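14 comments · 31 shares

Ottó Barta talks fast, and I'd barely sat down at Naven before he was pulling up simulator views from Florkis. 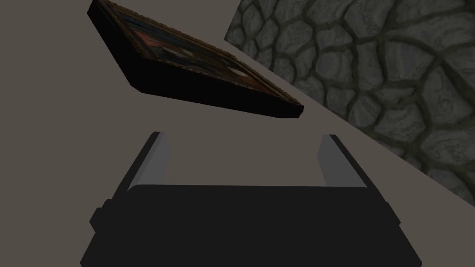
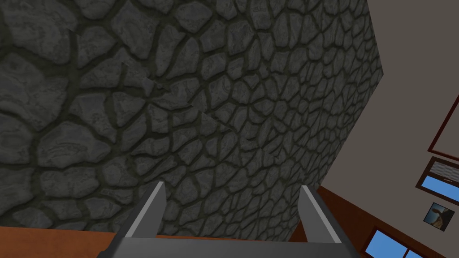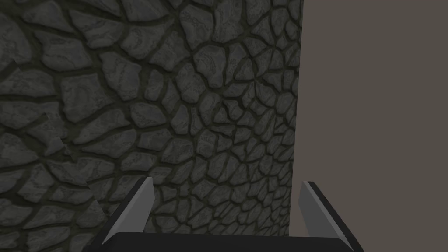 All three: gripper open, stonework in view.

"We need nearly 2,000 examples," he told me, "and we've got 200 I'd keep!" I asked who does the steering. Mostly him (he loves it), with Ottó Rácz taking over after lunch. "The clumsy ones stay in too," Barta said. "It has to learn from those."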